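Taking the night ferry from Amudstead

I have done the crossing from Amudstead to Skallurley twice by day and had never bothered with the overnight boat. This time the day sailings were full, so I booked the night one and paid 284 for a two-berth cabin with the car. A reclining seat would have cost 130 less. I thought about it and decided I was too old for the seat.

Check-in closes earlier than you would expect. The website says one hour before departure, but the email they send later says 90 minutes, and the email is right. I got there with time to spare and sat in lane 2 with the windows down. There is one toilet block at the terminal and a vending machine that only takes coins. Eat before you come, or bring something.

Once you park on the car deck you can't go back down until you dock. They announce this, but the announcement is easy to miss with all the engines going. Pack a small bag ahead of time with whatever you need for the night. I left my phone charger in the trunk.

The cabin was inside, no window, with bunks, a shower and a very thin towel. It was clean. The bottom bunk was fine. The air vent rattled until I folded a ticket stub and stuck it in the slats. I slept maybe five hours, which is more than I get on a plane.

The cafeteria does a hot breakfast that I would skip. Úna Coughlan, who I was going to stay with, had told me to hold out for the Fahy bakery by the harbor, and she was right. It opens at six. The cheese rolls go first.

Getting off was slow. Cars on the upper ramp wait until the lower deck is clear, and I sat there for 40 minutes. If you have a bus or train to catch on the other side, leave yourself a good gap.
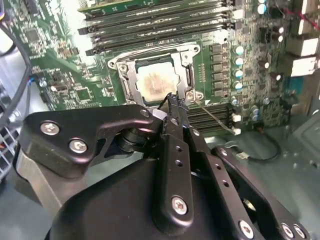 Skallurley, 2022-07-25

I would take the night boat again, but I'd book the return in May if I were doing it over. The fare had gone up by the time I looked, and the only cabins left were the ones over the engine. I'm going back by day.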